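HOME STORAGE AND PANTRY KEEPING
Handout 3: Sorting what you have before you buy anything to put it in
Orklow Evening Classes. Notes by Osvaldo Barros, revised 2022-08-20

Bring this sheet with you next time. Last term half the room left it at home, and I spent the first stretch of the session reading it aloud, an experience none of us needs to repeat.

1. Where we left off

We ended with the question of what counts as food storage and what counts as a museum. If you did the homework, you took everything out of one cupboard and wrote it down. If you skipped the homework, you have an evening ahead of you. The November group had someone who found a jar older than her marriage. She kept both.

The word for tonight is "kind." A kind is a group of things that want the same treatment. Bottles with nozzles are a kind. Round things that roll are a kind. "Stuff from the top shelf" is an address.

2. The practice table

We practice with toy produce, which forgives a great deal. You can drop it, squeeze it, and leave it in the supply closet all summer. Start with everything out where you can reach it, and resist the urge to line it up by color. Color is how stores sort. You will be sorting by what the thing needs.
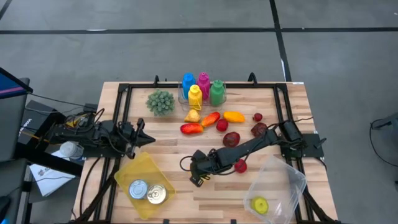

Fig. 1. Practice table: squeeze bottles in their tray, toy produce still to be sorted.

The bottles are the easy part, and I let them be easy on purpose. Tall things with pointed tops fall over, so they go in a tray with sides. A clear tray is best if it will live above your eye level. Plastden makes one, and so does everybody else; I have no loyalty in the matter.

The produce takes longer. Say each piece out loud as you pick it up, even if you feel foolish. When two of you disagree about whether something is a mango or a pepper, write down both. At home the same argument happens over leftovers, with higher stakes.

Working order for the exercise:

Bottles first. They already have a home, so check that it suits them and leave them alone.
Long pieces next, laid the same way.
Round pieces last, in something with a rim. A round thing on a flat surface has plans of its own.
Anything you can't name goes to the side. You get one pile of these. If you need a second pile, call me over.

3. Cans

Cans are where good intentions go to be stacked three deep. They don't roll when they are upright, they don't smell, and they ask nothing of you for years. As a result people own 2574 of them and can't make lunch. (I made up the number. Having seen my aunt's basement in Beltitz, I would not rule it out.)

Read the label before you decide on a shelf. I mean the side with the small print, the side you normally turn to the wall. For our purposes you want the serving size and the number of servings, since those tell you whether a can is a meal for one person, a meal for the household, or half a meal followed by a bowl under plastic wrap. The salmon on our table lists a serving as 3 oz (85 g) and the sodium as 85 mg, and it comes from Alaska. If someone in your house is watching salt, that line decides which can goes in front.

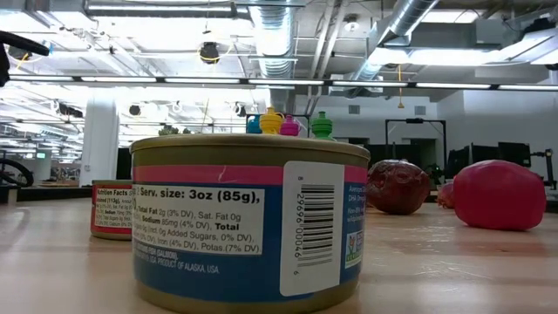
Eun-seong Gil objected that she has never once read a label with the cupboard door open, and that if a can needs studying it belongs at the back until she has time. She would sort by height, short cans in front, and look at the numbers at the stove.

I have thought about this more than I would like. Short in front does work, and it has the merit that you can see what is behind. It fails when the short cans are the ones you never eat, because then you reach over them every day of your life. Let's settle on a compromise: short in front, provided you have eaten one this year. The others go up a shelf. I have added this to the notes under her name so that complaints reach the right person.

4. Things people ask every term

Do I have to take cans out of the cupboard to sort them? Yes.

Do I have to put them back? Also yes, and the same evening.

Can I store produce and cans on one shelf? Ok, if the produce is the sort that keeps and has a bowl to itself. Never put it behind the cans. You will find it by smell.

Should I buy a rack? Not until after Handout 4.

5. For next time

Pick one shelf of cans. Write down each kind, its serving size, and whether you would eat it tonight if the store were closed. Answer the last part truthfully. Then move one thing, just one, and live with it until we meet.

Bring the list, a pencil, and an empty tray or shallow box. Anyone whose list runs past a page may use the back.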